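The kitchen at the back

Most people who came to the open day at Brisa went first to the front room, where there was coffee and a table of leaflets. The kitchen was at the other end of the corridor, past the coats, and it took a while for word to get round that this was where the robot was.

Brisa is a small outfit. It occupies the ground floor of a former shoe shop and the flat behind it, and it works on one thing, which is getting robot arms to do jobs in ordinary homes. The flat is why it took the building. When Rocío Durán signed the lease, the agent offered to have the old kitchen ripped out so she could put desks in. She asked him to leave it alone.

"We had been working on a bench," she said. "On a bench everything is where you put it. Then you go home and your own kitchen has bags in the corner and three kinds of jar, and you realise you haven't been working on the problem at all."

The open day was held in December 2022, and it was the first time Brisa had let the public past the front room. Visitors were taken through in groups and asked to stand behind a line of tape on the floor. The session I joined had a retired bus driver, two sixth-formers with a list of questions from their teacher, a couple who run a guest house, and a man who said he had seen the sign and was getting out of the rain.

The task for the day was loading the dishwasher. The engineers call the software Pudden, after a cat, and it has been in development for long enough that they talk about it the way people talk about a colleague who is good on some days and slow on others. Pudden takes in pictures of the kitchen, decides which object to go for, and works out how the arm should get there. A person can stop it at any moment by pressing a red button, and on the day the button was held by Santino Ojeda, who kept his thumb on it throughout and answered questions without looking round.

He began by explaining what it would not do. It would not rinse anything. It would not open or close the dishwasher, because the door is heavy on its hinge and the team has not got round to it. Somebody opens the door and pulls out the top rack, and the arm takes over from there. It would not put in the tablet.

"So I do half the work," said the woman from the guest house.

"You do a bit less than half," Ojeda said. "At the moment."

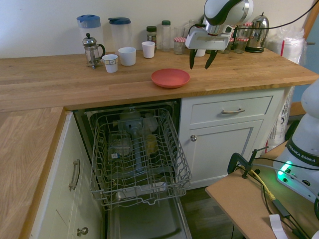
Plates are the easier end of the job, he went on, so long as they are not lying flat. A plate standing in a rack offers an edge. A plate flat on a worktop gives two fingers very little to close on, and the arm has to come at the rim from above and tip it. Pudden learned to do this from people guiding the arm through the movement, over and over, while the software kept a record. There are 1629 of these guided runs in the store so far. Zulema Leiva did many of them herself in her first months at the company and told us she now picks plates up at home in the same way without meaning to.

Glass is harder. Cameras see through it, or see the wall behind it, or see the light from the window bouncing off it, and the software has to guess where the side of the tumbler is. For a long time the team used only coloured cups. Durán put a stop to that in the spring and said that from then on the kitchen would have clear things in it as well, as kitchens do. The success rate fell badly and stayed down for weeks. Leiva remembers that period without fondness.

Then there is the question of what belongs in a dishwasher in the first place. A mug does. A jar of herbs that happens to be standing next to the mug does not, and nor does a kettle. A paper cup should go in the bin. People sort these things without thinking, and a good deal of the last year has gone into getting Pudden to do it from sight. One of the sixth-formers asked whether it could tell a dirty glass from a clean one. Ojeda said no. If a glass is out on the side, Pudden treats it as used. The man who had come in out of the rain said his wife worked on the same principle.

We watched for the best part of an hour. The arm is slower than I had pictured. It moves, stops, seems to think, and moves again, and in the stops the room went quiet in the way a room does when somebody is threading a needle. The first cup went in well. The second was let go a little early and landed on its side, and Ojeda left it there. He does not correct things by hand during a run, he said, as then the record would show a tidy rack that the arm had not made. The third attempt was on a plate, and the fingers slid off the rim twice before they held. When it finally went into the rack the bus driver clapped, and then everybody did.

There was one stop on the red button. The wrist had swung lower than Ojeda liked on its way across, and he pressed before it got near anything. It took a minute or two to bring the arm back to its starting position. He wrote something in a notebook and started again. I asked him afterwards how often that happened and he said less than it used to, but that he would sooner press it ten times for nothing.

The arm itself is bought in, a make used in a lot of university labs. Brisa makes none of the hardware apart from a few brackets. Its two sources of money are a grant, which runs until next summer, and a contract with Holmgren, a firm that fits out supported housing and wants to know whether a machine like this could one day be put into a flat where somebody has lost the use of a hand. Josefina Zúñiga came to the open day from Holmgren and stood at the back with the visitors. She has seen the demonstration several times and was more interested in what the others made of it.

"The people I work for won't forgive it a broken glass," she said. "They have had enough things in their homes that nearly work. If it takes twenty minutes to load a rack, fine, they are not in a hurry. If they have to sweep up after it, it goes back in the van."

She also raised the matter of size. An arm that can reach the worktop and the rack has to be fixed somewhere close to both, and in most of the flats she deals with that spot is where the tenant needs to stand, or turn a wheelchair. Durán agreed that this was a fair point and said they had no answer to it yet. There has been talk of a rail under the wall cupboards. A second company, Gututico, has made drawings for one, and the drawings are pinned up in the corridor with a good many pencil marks on them.

Cost came up too, as it was bound to. The guest house couple wanted a figure. Durán would not give one, and when they pressed her she said that as things stood they could employ somebody to do their washing-up for a long time with the money. They seemed to find this more useful than a figure.

After the last group had gone through I stayed to talk to Angelica Salazar, who looks after the contents of the kitchen. It is a real job and takes up two afternoons a week. She buys most of the crockery in charity shops, because a matching set would teach the software that all plates look alike. She moves things between runs. She leaves bags out, puts jars in the wrong place and turns handles to the wall. If a cup is chipped she keeps it. When visitors come she is under orders not to tidy, and she said she found this harder than any other part of the work.

She showed me the log, which is kept on paper as well as on the computer. Each run has a line with the date, who held the button, what was out on the side and what went wrong. Some of the entries are long. Many of them just say "fine". A whole page from the autumn is taken up with a lid that kept being taken for a saucer.

While we were talking Leiva came in to set up again. The team wanted to get in a few more runs before they locked up, with the light going, as the cameras behave differently once the window is dark. Salazar moved a cup a hand's width to the left and stepped back over the tape. Ojeda asked if everybody was clear, and Leiva said they were.

Brisa plans to open the kitchen again in the new year. Groups will be smaller, and there will be a sign in the front room pointing down the corridor.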